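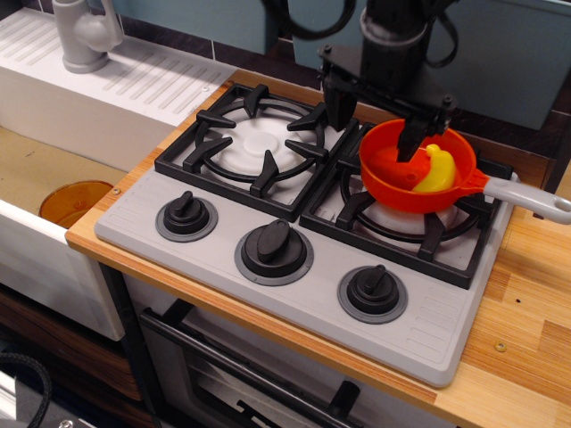 How I Clean a Plastic Play Kitchen (Without Wrecking It)

We've had ours for 3 years and it gets grubby in exactly the spots you'd guess: the burner grates, around the knobs, and inside every single pan. My first try was with a scouring pad and I scratched a cloudy patch into a pot that used to be lovely and shiny. So, no scouring pads!

What I use now: a bowl of warm water, a squirt of dish soap, an old toothbrush, 2 soft cloths and some cotton swabs.

1. Clear the stovetop. Pans, spoons, bananas, the lot. I dump all the play food straight into the soapy water and let it soak while I do the rest.

2. Go around the knobs. Wring the cloth out well, then run a damp cotton swab around the base of each one, turning the knob as you go if yours turns. If your kitchen makes sounds, take the batteries out first.

3. Scrub the grates with the toothbrush. The little prongs that point in toward the burner hold on to crumbs like you wouldn't believe. If your grates lift off, great, toss them in the bowl. Mine don't, so I brush and wipe, brush and wipe.

4. Wipe any molded ridges along the grooves, lengthwise. Going across just packs the dirt in (ask me how I know).

5. Wash the pans. Soft cloth only on glossy plastic. Give the hanging hole in the handle a poke with a swab too, I always forget that one.

6. Dry everything on a towel, pans upside down, overnight if you can stand the complaining.

My neighbor Calum Geddes swears by baking soda paste for crayon marks. It worked on our pale gray plastic, but try it somewhere hidden first.

Related posts
Sorting play food into bins
Fixing a wobbly toy oven door
Felt pancakes from scraps

Contact | © Drornness | Back to top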